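Closing a Bag with a Two-Part Sealing Rod

Rod sealers come in two pieces, a thin inner rod and a slotted outer one. They work on most soft bags up to the width of the rod. Mine are from a pack of 11 sold under the name Fokulen.

Lay the bag on a flat board before you start.

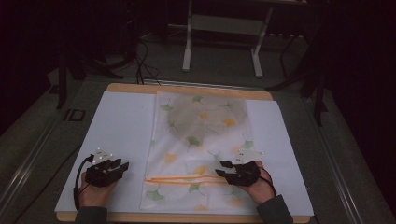
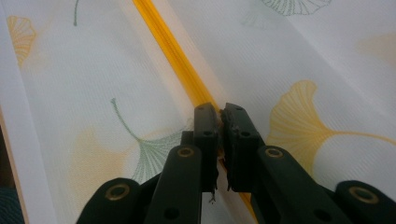 Fold the top of the bag over the inner rod, leaving 2 inches of material above the fold. Press the air out with the side of your hand, working from the bottom up. Smooth the material as you go. A ginkgo leaf print makes this easy to check, as a leaf with a crease through it shows you where to flatten. Start the outer rod at one end and push it along the fold with your thumb. If it jams, pull it back a little and straighten the material.

Turn the bag upside down over the sink and hold it for 30 seconds. For flour or sugar, tap the sides as well. If anything comes out, the fold is too shallow.

To open, hold one end and slide the outer rod off sideways. Don't pull it straight up or the slot will spread.

Wash the rods by hand in warm water and dry them before putting them away.

Dragica Mujić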